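Paid trial participants wanted: tabletop gripper kit

Ziteck is looking for 17 people to try out the Tralance gripper kit before it goes on sale. You do not need an engineering background. You do need patience, steady hands and a willingness to write down what went wrong.

Posted August 9, 2022

About the kit

Tralance is a two-finger gripper with a wrist camera and a hand controller, sold as an add-on for small bench arms. It is meant for sorting and tidying jobs on a table. The arm used in the trial is a Stomeck, already bolted down and set up at each station. You will not be asked to assemble anything, although we may ask you to change a pair of fingertips with a screwdriver.

What you will do

Each session lasts three hours with a break in the middle. You will guide the arm with the controller, picking household items out of trays and bins and putting them where the task card says. A full set is 100 picks. Most people need more than one session to finish a set, and there is no bonus for going faster.
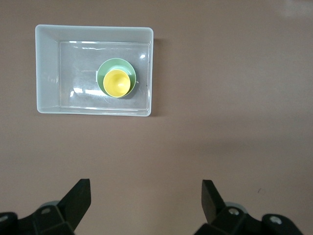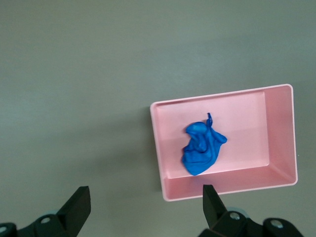 Participants fill in a short form after every task, covering how the controller felt, how easy it was to judge distance from the camera view and whether the fingers went where you wanted them. Some items have a clear rim to aim for, like the yellow cup sitting in the green bowl. Crumpled fabric such as the blue piece in the pink tray has no obvious place to take hold, and we want your notes on how you chose one. Write as much or as little as you like — short notes are fine if they are clear.

Who can apply

You must be 18 or over and able to sit at a bench for the length of a session. Glasses and contact lenses are no problem. We would like left-handed people in the group as well as right-handed, so please tell us which you are. People who work for Ziteck or Haque, or who have done so since June, cannot take part.

Where and when

Sessions are held at the Haque building, second floor, with step-free access from the car park. They start at 9 in the morning or at 2 in the afternoon. Each participant is booked for three sessions, spread over two weeks where possible.

Payment

You will be paid for each session you attend, including any session we have to stop early because of a fault with the equipment. Bus and train fares are refunded — keep your tickets.

How to apply

Write to Fadime Sezer, trials coordinator, at the Ziteck office. Give your name, a phone number, the hand you write with and the times you can manage. Applicants who are not given a place will be kept on a reserve list unless they ask us to remove them.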